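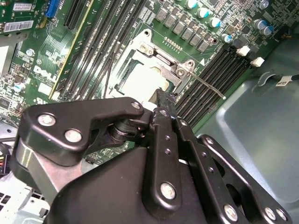

*Wrist camera, gripper at the CPU socket on the Dell board. Retention frame open.*

**Ticket 1083 -- Finger drifts left during hand-guided demos, socket task**
Site: Borkosthorpe, bench 4
Raised by: Krisztina Bakos
Assigned to: Lauri Toivonen
Status: open, workaround in place

**Reported**

When the arm is guided by hand to the socket, the recorded path plays back with the fingertip to the left of where it was taught. Remote control from the Tikell handset does not show the fault. Same board, same tower, same start pose.

**09:40, LT**

Checked tool offset against the sheet. Matches. Re-ran the wrist camera calibration, no change. Played back one of Krisztina's demos at quarter speed with the stop button in hand. The finger was off by roughly 5 mm at the retention frame.

**10:25, LT**

Asked how the arm is being held. Krisztina grips it by the housing, Tibor holds it above the wrist. Tibor's demos play back clean. Pushing on the housing loads the force sensor, and the guiding mode reads that as wanted motion -- but the logged pose should still be the true pose, so this does not explain the offset by itself.

**11:10, Tibor Orbán**

Are you logging joint angles or the commanded pose? The Walczak recorder was switched to commanded in January for the remote sessions. I don't think it was ever switched back.

**11:30, LT**

Confirmed. Recorder is set to `commanded`. With remote control the two agree closely enough. In hand guiding they part as soon as someone leans on the tool. Changed to `measured`, asked Krisztina to repeat the approach with her usual grip. Playback now lands where she taught it.

**Workaround**

1. Set the pose source to `measured` before any hand-guided session.
2. Hold the arm above the wrist, not by the housing.
3. Play back the first demo at quarter speed before recording more.

**Still to do**

- 47 demos were recorded on the wrong setting. Joint logs exist for all of them. Angeliki to check whether the poses can be rebuilt from those.
- Recorder should set the source from the teaching mode. Change request sent to Mostden, no reply yet.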